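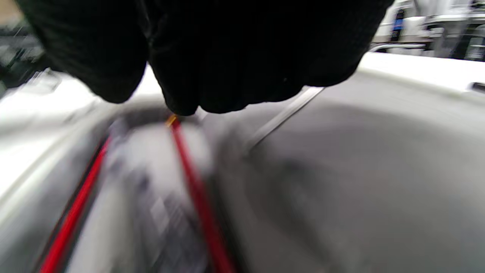

Exam Invigilators and Desk Assistants – Kuledico Assessment Centre, Mallitz

Casual contract, paid by the session
Start: July
Reports to: Rhea Estrella, Centre Manager

Kuledico runs written exams for adult learners, mostly bookkeeping, care and English language certificates. Our summer session is the longest of the year and we need extra people to cover it. We are looking for 11 invigilators and two desk assistants at the Mallitz centre.

What invigilators do

You will set out papers and answer booklets before candidates come in, check photo ID at the door, read the opening notice and keep the register. During the exam you walk the room quietly, hand out extra paper and escort candidates who need to leave. At the end you collect scripts in candidate order and sign them over to the exams office. Most papers last three hours and you will be on your feet for much of that time.

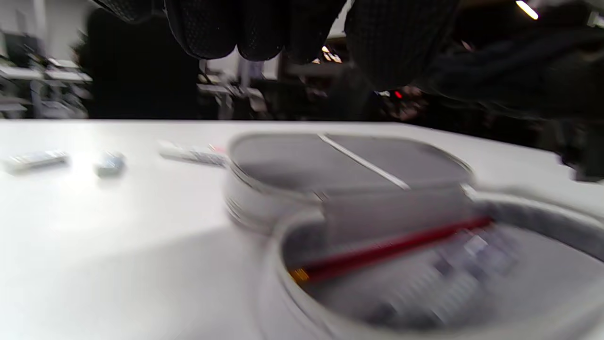

Some sessions are for candidates with extra time, a reader or a scribe. These are held in smaller rooms with one invigilator to each candidate. If you have done this before, please say so when you apply. If not, we will train you.

What desk assistants do

Desk assistants look after the front counter. You will greet candidates, answer the phone, look up bookings and deal with late arrivals. You will also pack scripts for the courier to Quiambao, where they are marked. Bundles can be heavy.

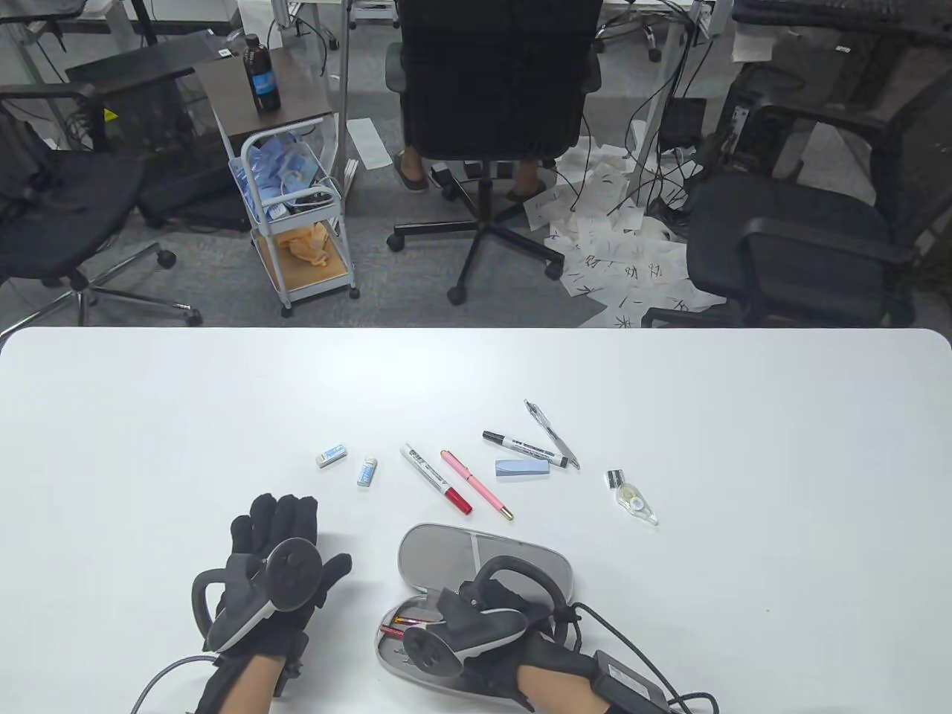

Pens in an open pencil case on a white table.

What we ask for

– Clear spoken English and neat handwriting
– Good timekeeping. The doors open at 8.15 am and staff are needed by 7.45 am
– A calm manner with people who may be nervous
– No close relative or friend sitting an exam at the centre this summer

You do not need a teaching background. Several of our current invigilators came from shop or office work.

Training and pay

There is a paid half-day of training at the centre before the first session. Rates are set out in the information pack, along with the session list. Travel is not paid, but there is free parking behind the building and the Atura bus stops outside.

How to apply

Ask for the pack at the front counter or write to Aileen Samonte, Exams Office, Kuledico Assessment Centre, quoting reference 778. Send a short letter with the sessions you can cover and the names of two referees. A CV is welcome but not required. We will reply to everyone who applies.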